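Red and White, Load After Load: Laundry Talk with Irén Dudás

November 14, 2021

I have been wanting to write about team laundry ever since my own kid came home in June with a jersey that used to be red and white and was now red and pink. So when a friend told me I had to meet Irén Dudás, who washes the uniforms for the Allevbridge youth handball club, I said yes before she finished the sentence!

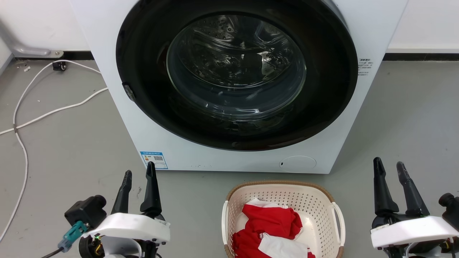 The room with the concrete floor

Irén does the washing in a plain room at the back of the Allevbridge clubhouse. White walls, gray concrete underfoot, a black strip along the base of the wall, and a white front loader. I had pictured something bigger, I don't know why. Shelves to the ceiling, maybe, and a row of machines like at the laundromat.

"People say that," she told me. "They want to see the big laundry. I say, you're standing in it."

She likes the concrete. Before the club moved she worked on old linoleum that curled up at the corners, and the machine she had then used to creep forward on the spin cycle until it was practically in the hallway (she would put her hip against it and read a magazine, which I would pay to see). On a hard, level floor she can let a load run and go do something else. She still checks the feet with a little spirit level every couple of months. If a machine starts to knock, she says, look at the feet before you call anyone.

I asked what she would change about the room if she could change one thing, and she didn't even stop to think.

"A sink. A deep one. I carry a bucket down the hall like it's my grandmother's house."

So how do you keep the white white?

This was my real question, so I got to it early. The club's colors are red and white, both of them on the same shirt, and there is no way to sort your way out of that. I told her about my pink disaster and she laughed at me for a good long while.

"You washed it hot," she said. I had washed it hot.

Her method is cold water, inside out, and nothing else in the drum except the same uniforms. New shirts get washed by themselves before anyone is allowed to play in them, and she does that twice. Then she presses a wet white rag on the red part and looks at the rag. If there's color on it, the shirt goes back in. "Some of them bleed for weeks," she said. "You get a bad batch. The shirts from Jenden, those were fine from the first day. The ones before that, oh my."

The other thing, and I had never thought about this, is that the damage often happens after the wash. A wet red sleeve lies against a white panel in the basket while you go answer the phone, and there's your pink patch. She takes everything out the minute it stops, shakes each piece, and hangs it with the sleeves held away from the body. I have been leaving wet clothes in the basket for hours my entire adult life.

Does she ever use bleach? "Never on these. You want a rag, use bleach."

The basket has rules

I noticed pretty quickly that Irén talks about laundry baskets the way other people talk about kitchen knives. She wants holes in the sides so the air gets through, because sweaty shirts packed into a solid tub overnight will smell no matter what you wash them with. She wants two handles. And she wants it light, as she is the one carrying it.

"The parents bring me plastic bags," she said. "Tied! With a knot! After a whole day in the car. I open it outside, I'm not crazy."

She has started sending the bags home again with a note, and the note has apparently helped. Tanveer Gilani, who coaches the under-twelves and wandered in while we were talking, says his players are more afraid of that note than they are of him. He also admitted that he once stuffed a wet kit bag behind the bench after a tournament in Kevon and forgot about it until the next practice.

"Nine days," Irén said.

"It was a long break," said Tanveer.

She saved the shirts, by the way. She soaked them overnight in cool water with a cup of plain white vinegar, rinsed, washed cold, rinsed again. Two pairs of socks didn't make it and she doesn't sound sorry.

Don't fill it up

If you only take one thing from this, Irén would like it to be that your drum is too full. She made a fist and pushed it into the air to show me. With the dry clothes in, you should be able to get your whole hand in flat above them, and for uniforms she leaves even more room than that. She puts 17 shirts in a load, no shorts, and the shorts go by themselves afterward. In a busy month that comes to more than 200 pieces, and she writes each load in a notebook with a pencil on a string.

She is also mean with detergent (her word). Too much soap stays in the fabric and holds on to the smell, so she uses half of what the box says and runs an extra rinse for the goalkeeper's things. Fabric softener is banned. Someone gave her a bottle as a thank-you present one year and she used it on her own towels, and then regretted that too.

And the door stays open between loads. She wipes the rubber seal with an old washcloth, paying attention to the fold at the bottom where hair ties and mud like to collect. The best thing she ever found in there was an earring belonging to a visiting coach from Bajwa. She mailed it back and got a box of chocolates, so now, she says, she looks harder.

Mud, grass and the orange stuff

Handball is mostly indoors, so I figured she had it easy. She gave me a look. The juniors train outside in summer, and the players use sticky resin on their hands to grip the ball, and the resin gets wiped on the shorts. Always the shorts.

For resin she rubs in a bit of ordinary cooking oil, leaves it while she drinks her coffee, then works dish soap into it and washes as usual. Mud she lets dry all the way and then brushes off outdoors. Grass gets dish soap and an old toothbrush. The orange stuff is from the sports drinks, and for that it's cold water right away, before it can set, which means training the parents again.

"I train more people than he does," she said, pointing at Tanveer, who had by then been put to work matching socks.

I asked her if she'd ever want somebody else to take a turn. She said she had tried it one season, and came in to find the shirts folded wet. She didn't say who did it and Tanveer got very interested in the socks.

I went home and pulled my son's jersey out of the drawer. Irén had told me to soak it in cold water with oxygen powder, the kind that's safe for colors, and to be patient and change the water when it turns. It's in the bathtub as I type this, second soak, and the collar is already looking better.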